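3.2 L'intérieur de la tour comme espace de travail

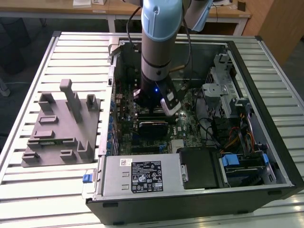
Avant d'en venir aux gestes eux-mêmes, il nous faut dire un mot, et même un peu plus d'un mot, du boîtier, car c'est bien lui qui commande tout le reste. Les unités de bureau que nous avons étudiées à l'atelier de Sillumden ont toutes été ouvertes de la même façon : couchées sur le flanc, panneau latéral retiré, de sorte que la carte mère se présente à plat et que l'on voit d'un seul regard les emplacements mémoire, la carte graphique et le bloc d'alimentation.

Figure 3. Tour de bureau couchée sur un plan de travail à lattes métalliques, panneau latéral retiré. Des clips en plastique bleu équipent la baie du disque dur.

On aurait tort de tenir ces clips pour un détail ! Dans le corpus Porkberg, qui réunit 2 232 fiches de démontage patiemment relues, les pièces de couleur vive sont presque toujours celles que l'on cherche en premier, et nos observations chez Brisach vont dans le même sens. Les barrettes de mémoire, elles, demandent davantage de délicatesse : il faut dégager les câbles voisins, trouver l'appui, puis tirer bien droit. Nous avons donc retenu quatre opérations, de la plus accessible (la mémoire) à la plus encombrée (l'alimentation, dont le faisceau de fils gêne volontiers la main), que la section 4 reprend une à une.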